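Imprimir | Enviar por e-mail
Tempo de leitura: 4 min

4.2 Coordenação dos dois braços na tarefa de gavetas

A tarefa de gavetas foi escolhida porque obriga o planejador a tratar os dois braços com papéis diferentes. Um móvel leve, que não está fixado na superfície, desloca-se quando se puxa apenas um puxador. Por este motivo, a política deve primeiro decidir qual braço segura o móvel e qual braço puxa, e só depois gerar as trajetórias. Na versão anterior do nosso software, descrita por Lefèvre e Picard no relatório interno de agosto, esta decisão era escrita à mão para cada objeto. No Sirari ela é tomada pelo módulo de atribuição, a partir da pose estimada do móvel.

O módulo recebe a pose, a lista de puxadores detectados e o mapa de alcance de cada braço. Para cada par de papéis, ele calcula um custo que soma três termos: a distância até o ponto de apoio, a distância até o puxador e uma penalidade de proximidade entre os dois punhos. O par de menor custo é enviado ao planejador Plallimach, que procura as duas trajetórias no mesmo espaço de configuração. Se nenhuma solução é encontrada depois de 200 iterações, os papéis são trocados e a busca recomeça uma única vez.

A Figura 6 mostra uma configuração em que o móvel está rodado em relação ao trilho frontal. Neste caso o braço esquerdo recebe o papel de apoio, e o braço direito recebe o papel de puxar.

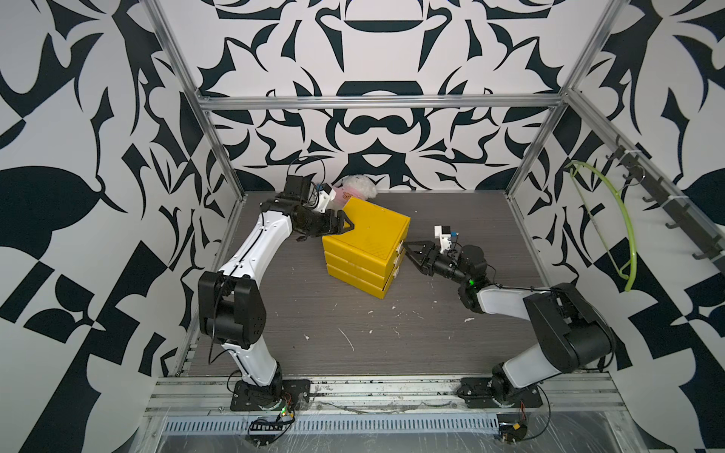 Figura 6. Tarefa de gavetas com dois braços: garra esquerda no canto superior traseiro do móvel amarelo, garra direita na direção dos puxadores.

A percepção do móvel apresentou uma dificuldade que não tínhamos previsto. Os painéis da parede possuem um padrão de alto contraste, e o detector de cantos que usávamos no início produzia muitas correspondências falsas sobre eles. Testamos duas correções. A primeira, proposta por Alemneh, consiste em aplicar uma máscara de profundidade antes da extração dos cantos, com um plano de corte a 40 mm da parede. A segunda utiliza somente a segmentação por cor, e foi abandonada, pois a estimativa da orientação ficava instável quando uma garra cobria parte do móvel. Todos os resultados desta seção utilizam a primeira correção.

A força de apoio é controlada de maneira simples. O braço que segura o móvel mantém uma referência de posição ligeiramente abaixo da superfície de contato, e o erro resultante, multiplicado por um ganho constante, dá a pressão. Reconhecemos que um controle de impedância completo seria mais adequado. Porém, a latência medida no barramento não permitiu fechar a malha com a frequência necessária, e deixamos este ponto para um trabalho futuro.

Executamos 136 ensaios, com a orientação inicial do móvel sorteada antes de cada um. A troca de papéis foi acionada em 4 ensaios, sempre com os puxadores voltados para o fundo da célula. Os registros foram anotados por Fülöp e Bailly de forma independente, e os casos de desacordo foram revistos em conjunto. A distribuição dos erros por etapa é discutida na seção 4.3.

Imprimir | Enviar por e-mail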